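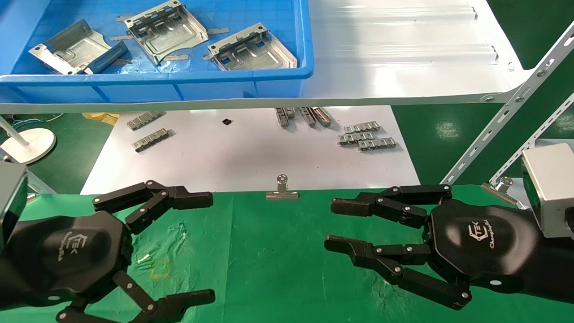
Chapter 7
Looking After a Two-Handed Bench Cell

7.1 Introduction

The earlier chapters dealt with arms and controllers. The present chapter turns to the part of the cell that wears first, the hand. A hand with jointed fingers has many small moving parts, and each joint turns on a pivot held by a screw. Such screws work loose in ordinary use. A fault that seems to lie in the control program is often found at a finger joint.

The cell used for the worked exercises is the Vudton bench cell, in which two black hands face each other over a green mat. Small metal parts are laid out on white paper behind the mat, and stamped brackets are kept in a blue tray on the shelf above. Students should learn this layout before starting work, as the service steps refer to it throughout.

7.2 Service intervals

The pivot screws are checked by hand after every 20 hours of running. A full inspection, with both hands removed at the wrist, is carried out at 300 hours. The result is entered on the Sirko service sheet, together with the serial number of each hand.

7.3 Before work begins

Stop the cell and lock off the supply. Move both hands to the open position and allow the fingers to come to rest. Look over the mat for stray screws. Any screw found there must be matched to its place before the cell is restarted. Check also that the clips hold the edge of the mat firmly, for a mat that has shifted will spoil the taught positions.

The method for tightening a pivot screw is given in section 7.4.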